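Endimgate Guest House
Room Safety and Presentation Checklist – Upper Floor Bedroom
Period: August
Inspected by: Vija Venckus
Reviewed by: Rosalba Cirillo

We use cookies to improve your visit to this site. By continuing to browse you accept our cookie policy. Accept | Manage settings

Ratings: S = satisfactory. A = action required. N = not applicable to this room.

1. Entrance and passage

1.1 Door closes fully and latches without force. S
1.2 Escape route notice fixed to the inside of the door. A
Comment: Notice present but faded. Replace with the current Storum version.
1.3 Passage from bed to door free of luggage racks, cords and loose rugs. S

2. Electrical

2.1 Outlets firmly seated, cover plates whole. S
2.2 Bedside lamp cord free of splices and tape. A
Comment: Cord has been taped near the plug. Lamp withdrawn on Saturday and to remain out of use until the cord is replaced. Raudsepp to quote for the repair.
2.3 Smoke alarm sounds on test. S
2.4 Space heater kept 52 inches clear of bedding when in use (house rule). N
Comment: Heaters are in summer storage. Check again when they are returned to the rooms.

3. Windows

3.1 Sash opens and holds in position. S
3.2 Blind cords secured on cleats, out of reach of children. A
Comment: Left cleat loose. Tighten before the next family booking.

4. Bed and bedding

4.1 Frame stable, no movement at the joints. S
4.2 Mattress label present and legible. S
4.3 Quilt laid flat, squares running true from head to foot. S
4.4 Quilt hem clear of the walking route. A
Comment: The patchwork quilt is generous for this bed and hangs down toward the carpet at the side. Acceptable for presentation – but the hem should be turned up when the room is let to guests who use a cane or walker.
4.5 Bed surface clear of clothing and loose linen. A
Comment: One black cloth item, folded, on the red and white quilt. Remove and enter in the found items book. The bed is to be clear before the room is released.

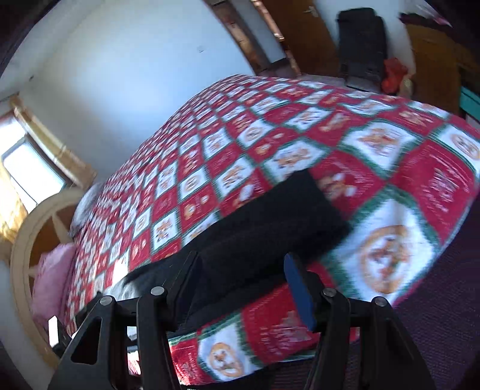
Form 300, Issue 2

4.6 Quilt suitable for the season. A
Comment: The gingerbread-style medallions and green borders suggest the holidays. Ms. Cirillo asks that the plain Fiveo coverlet be used until the end of fall. Fold the quilt along the seams and store it in a cotton bag.

5. Floor

5.1 Carpet flat, with no lifted edges. S
5.2 Area beneath bed vacuumed and free of stored goods. S

6. Release

Room to be held until items 2.2, 3.2 and 4.5 are closed. Items 1.2, 4.4 and 4.6 may be completed after release – initials required against each.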